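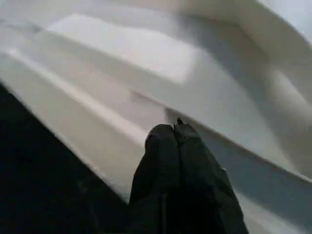

Fatemeh Mirzaei writes that the first edition of this section left out the squaring check, and that her canvas came off the bars with a twist she couldn't press out. The check is now step 5 and should be done before any fabric is cut.

Section 3. Assembling the Fidska bars and stretching the canvas

3.1 Before you start

This section covers the standard Fidska kit with fixed bars. If your kit has expansion bolts, read Section 4 first and come back at step 6.

Work on a flat surface larger than the finished canvas. A floor is fine if it is clean. Let the fabric lie unrolled in the room overnight. Linen that has come straight off the roll will hold its curl and fight the pliers.

Tools not included in the kit:
Canvas pliers (Vahidi wide-jaw or similar)
Staple gun with 10 mm staples
Rubber mallet
Tape measure
Scissors

CAUTION: Do not use a steel hammer on the bars. The mitered ends crush easily, and a crushed miter can't be squared.

3.2 Assembling the bars

1. Lay out the four bars with the raised lip facing down. The lip is the rounded outer edge that keeps the fabric off the flat of the bar.

2. Fit the tongue of one bar into the slot of the next. Push by hand until the gap is even along the whole miter.

3. Close the joint with the mallet. Strike the outer corner, never the face. Two or three light blows are enough.

4. Repeat for the other corners. The last joint will be stiff. Open the opposite corner slightly, start both tongues, and close them together.

5. Measure both diagonals, corner to corner. They must be equal. If one is longer, stand the assembly on one of its long corners and press down gently, then measure again.

Note: A difference you can't see by eye will still show in the fabric. Keep adjusting until the two readings match on the tape.

6. Put one staple across each miter on the back to hold the corner while you stretch. These staples come out in step 15.

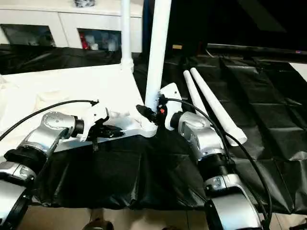
Fig. 3-2. White panel gripped at its near edge on a black-draped table.

3.3 Cutting and placing the fabric

7. Cut the fabric 4 inches larger than the bars in each direction. For deep bars, allow more: twice the depth of the bar, plus the width of the back, on every side.

8. Place the fabric face down and center the bars on it, lip side down. Line up the weave with the edge of the bar. A thread that wanders across the bar by more than its own width means the fabric is crooked. Lift the bars and place them again.

CAUTION: Primed canvas cracks if folded sharply in a cold room. Bring the room up to a normal indoor temperature first, and fold slowly.

3.4 Stretching

9. Fold the fabric over the middle of one long bar and fix it with a single staple. Go to the opposite side, pull with the pliers, and fix the middle there. Do the same on the short bars. There should now be a faint diamond of tension in the fabric.

10. Work outward from each middle staple toward the corners, a short distance at a time, changing to the opposite side after every two staples. Do not finish one side and then turn to the next.

11. Hold the pliers with the lower jaw resting against the back of the bar and roll the wrist down. The pull comes from the roll. Squeezing harder only marks the fabric, and on fine portrait linen the marks may print through the ground.

12. Stop a hand's width short of each corner. 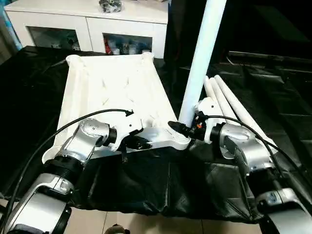 Can the canvas be stretched tighter than this if it still feels soft in the middle?

Leave it as it is until the first coat of size or primer has dried, then judge it again. Raw linen tightens a good deal as it dries, and bars pulled too hard at this stage will bow inward along the long sides. Canvas that was bought already primed will not tighten in the same way. With that kind, go around once more with the pliers now.

3.5 Folding the corners

13. Pull the fabric diagonally over the corner and hold it with one finger. Tuck the loose part under so that the fold lies along the edge of the bar, on the top and bottom sides. On a portrait format, that puts the folds where a frame will cover them and leaves the sides flat.

14. Staple the fold on the back, then check the front. A small pucker at the corner usually means the tuck is too shallow. Pull the staple and fold again — do not try to staple the pucker flat.

15. Remove the miter staples fitted in step 6 if you can reach them. If the fabric covers them, leave them in place. They do no harm on sizes under 30 inches, but they will stop the corner keys from opening on anything larger.

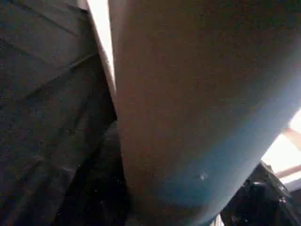

16. Insert the keys in the slots at each inner corner, two to a corner, with the long edge against the bar. Push them in by hand only. They are for later, when the fabric has slackened with age or a change in the weather, and a key driven home on the first day has nothing left to give.

Note: In a damp month such as August the fabric may go slack for a few days and recover. Wait before you touch the keys.

3.6 First coat

Danda acrylic primer can go on as soon as the canvas is stretched, if the linen is already sized. Thin the first coat with a little clean water and work it into the weave with a stiff brush, across the canvas and then down. Leave it for nearly 30 minutes before you handle the edges, and overnight before you sand.

CAUTION: Do not lean the wet canvas against anything that touches the back of the fabric. The dent will dry in.

If you intend to paint in oil on unsized linen, go to Section 5. The primer alone does not keep oil out of the fibers.

Replacement keys and single bars can be ordered from the Westville address on the back cover. Quote the bar length and the letter stamped on the tongue — bars with different letters do not fit each other.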